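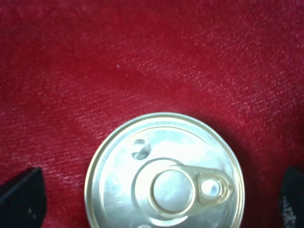 阅读时间：约3分钟

科斯格罗夫（Cosgrove）家庭骑行会例会纪要

时间：2020年8月30日，星期日，上午
主持：Niamh Hegarty
记录：Lucian Ardeleanu
出席：带队家长、路线组、器材组；Colum路小学家长代表列席

一、上次纪要
四月那次线上会议的纪要通过，没有修改。隔了这么久终于又能坐到一起开会，大家话都特别多，Niamh敲了两次桌子才进入正题。

二、上学骑行队
Colum路小学开学后恢复“骑车上学队”，这是今天讨论最久、也最让人高兴的一项！已有30个孩子报名，其中好几个是夏天刚拆掉辅助轮的。路线沿用旧的：从Tuller桥南端集合，走河边绿道，到学校后门解散。
家长代表问，低年级的孩子能不能单独编一队，骑慢一点。路线组觉得可行，只是带队的人要多几位。会上当场有5位家长举手，太好了。
决定：分快、慢两队，慢队提前出发；每队前后各一名大人，过Colum路口时一律下车推行。
负责：路线组，开学前带新家长试骑一遍。

三、Vindano坡道
Lucian汇报：Vindano公园里那段碎石坡已经由园方重新压平，他和女儿上周骑了三个来回，下坡弯道比以前顺得多，小轮车也不打滑。坡底的排水沟盖板仍然有缝，细轮胎容易卡进去。
决定：写信请园方更换盖板，信由Niamh起草。更换之前，周末活动从东门绕行。

四、骑行技能课
秋季班照旧在Tuller停车场上。内容有单手骑行、回头观察、急刹车，最后一课是绕桩接力（去年孩子们最爱的就是这个，有人问能不能每课都排）。器材组提出桩筒不够用，另外想添一块小跷跷板。
预算：桩筒和粉笔200元，跷跷板木料及油漆1,000元，合并表决，全体赞成。
补充：头盔要自带，教练在开课前逐个检查扣带。跷跷板做好后先由大孩子试用。

五、旧车交换
有家长希望把交换日办得更频繁些，孩子长得实在快，一辆车往往骑不到第二个夏天。器材组担心检修的人手，刹车线和链条每辆都得看。讨论后同意先加办一次，看看来的人多不多。
Niamh提醒，交换的车请先擦干净、打好气，脚撑坏了的写张纸条贴在车把上。
负责：器材组定日子，发到群里。

六、其他
1. 反光背心有几件洗过之后反光条起皮，请各家翻出来看看，坏的交给器材组。
2. 有人提议年底办一次夜骑，挂彩灯。反应非常热烈，路灯和封路的问题还没谈，留到下次。
3. 打气筒还在上次活动借走的那家，请尽快带回。
4. 慢队想要一面队旗，孩子们自己画，画稿下次带来选。

下次会议时间另行通知，议题请提前发给Lucian。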